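White on White

A pale work surface shows everything that lands on it, and for that reason Elline's home desk put white table covers through a three-week wear check in August. 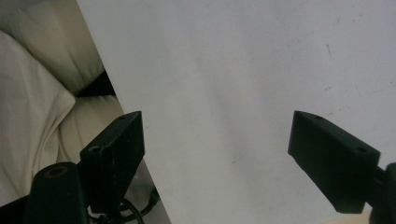 Issue 7 | Home Surfaces

The covers fall into two groups. Paper sheet, sold by Trinari in rolls, is cheap and replaceable. It creases under load and takes a mark the first time something hard is dragged over it. Coated board from Julent lies flatter but costs more per table and has to be trimmed to size.
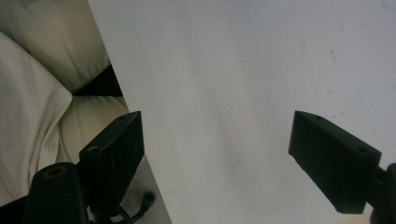 Creases and a short dark mark on a white sheet.

Specks should be lifted with a dry cloth before any liquid is used. Rubbing a damp speck spreads it into a gray smudge, and on uncoated stock the smudge is permanent.

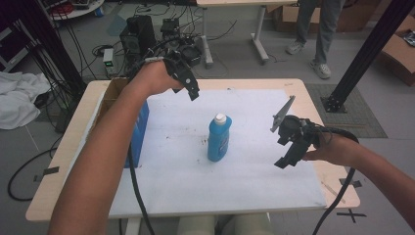
Cover size matters more than weight. Rizzi, which supplies 1,423 rental kitchens, specifies an overhang of three inches on each side. Items kept on the table also affect wear. A blue bottle with a white cap, left standing near the middle of the sheet, puts its load on one small area and should be moved daily. Boxes do less harm at the edge.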